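Workshop tips: small software habits for a bin picking bench

I collect these tips from two years of work on our picking bench in Irthorpe. They are for people who write or adjust the program themselves and do not have a big team. Most of them take five minutes.

Save the empty bin first
Before you put any object inside, save one depth image of the empty bin. Later you can subtract it and you keep only the objects. Do it again when somebody has moved a clamp, also when they say they did not move it.

Put the walls in the planner
Many beginners give the planner only the floor of the bin. Then the wrist comes down very nicely and touches the wall. Draw the four walls as simple boxes, a little thicker than the real ones. If your walls are sloping, use the inner edge at the bottom for the size of the floor and the outer edge at the top for the safety limit.

Do not trust zero
A depth camera often writes zero where it has no answer. Zero is not a distance. Change all zeros to "unknown" in the first step of your code, before any filter. I lost a full afternoon in September for this reason, because my smoothing filter was mixing the zeros with good values and the floor of the bin looked like a hill.

Name your log files by the attempt
We used the time in the file name, and it was difficult to find anything. Now every attempt has a number, and the image, the chosen grasp and the result have the same number. When Mounir Shehata asks me what happened in attempt 157, I can open it before he finishes his tea.

Limit the waiting
If the planner does not find a path in 300 milliseconds, we stop it and take the next grasp from the list. Usually the second one is easy. It is better than to wait for a perfect answer to a bad question.

Keep one difficult set
Collect some objects that your detector does not like and keep them in one box. Ours has the label "Osetti", after the little program we wrote for testing. A clear bottle is a must, as the camera looks through the plastic and the shape comes back with holes. For such an object, find the label or the cap in the color image and make the grasp from there.

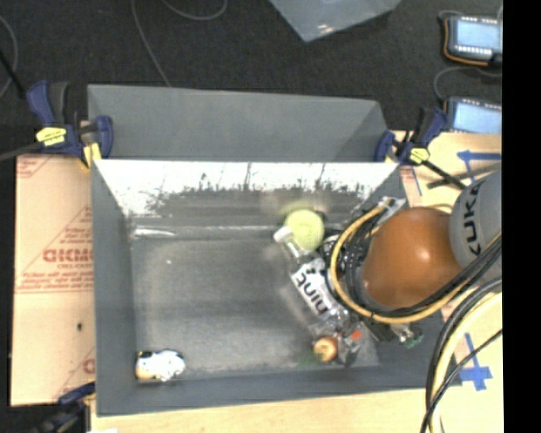 Run this set after each change in the code, even if the change is only in the settings file. Write down which objects were missed, and compare with the last list. A total score can stay the same while two objects have changed places, and then you don't notice the problem.

Check the cables in the simulation too
The arm model usually comes without cables. Add a fat cylinder next to the wrist and let the planner avoid everything with it. For the last joint, make the allowed range smaller than the one in the manual, so the cables do not wind around.

Slow speed is a setting
Put the test speed in the settings file, with the low value as default. The fast value must be typed by hand each time. My colleagues in Drullside do it the other way and I do not recommend it.

Next time I will write about hand-eye calibration, and which board to print for it.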